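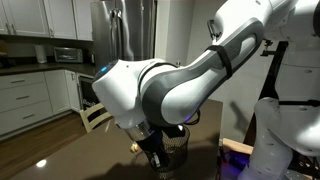 CIVE 36: Solid Waste Systems
Unit 4 notes: Measuring household waste at the source
Prepared by Rokeya Gamage. Revised Jul 13, 2020.

4.1 Generation and disposal
Waste generation is the mass of material discarded by a household over a stated period. Disposal is the portion that reaches a landfill or incinerator. The gap between them is diversion: recycling, composting, reuse and food scraps fed to animals. Local reports often print a disposal figure under the heading "generation," so check which side of the diversion step the scale was on.

Rates are given in mass per person per day. Volume is a poor basis for comparison, as the density of loose waste changes each time it is moved or pressed.

4.2 Rooms as sampling units
The room-level method assigns each bin to the room it serves. Kitchen bins are dominated by wet organics and packaging. Bathroom and office bins hold mostly paper and light plastic. If the rooms are pooled before sorting, moisture from the kitchen moves into the paper and inflates its weight.
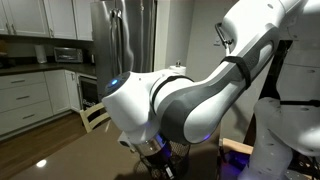

Figure 4.1. Arm over a kitchen-dining area.

Combined rooms are coded by their main use. The Stendville survey coded kitchen-dining areas as kitchens and kept that code through all 3143 records.

4.3 Tare weight
Weigh each container empty before placement and again at the end of the study. Record both values. Net mass is gross mass minus the mean of the two tares. Liners are weighed with the container — never with the contents.

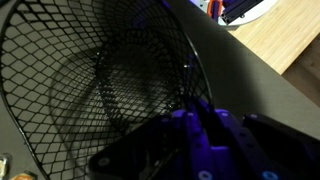

4.4 Sample size
Required sample size depends on the variance of the category of interest. Food waste is fairly stable from week to week. Textiles and electronics are not, and a sample of 320 households may still give a wide interval for either one. Liu and Najjar (course reader, section 2) recommend up to 700 where rare categories matter.

Sampling in a single season introduces bias. In Stendville, yard trimmings peaked in November and were close to absent in the spring round.
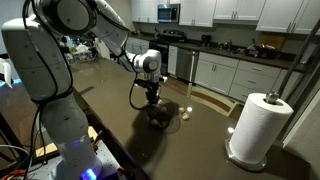 Figure 4.2. Arm with gripper pointing down toward the counter.

4.5 Problems
1. A bin has a gross mass of 3.9 kg and tares of 1.1 and 1.3 kg. Find the net mass.
2. Explain why a wet-basis paper fraction cannot be compared with a dry-basis one.
3. Read the Rinness data sheet and state whether it reports generation or disposal.

Send corrections to Ya-wen Lai.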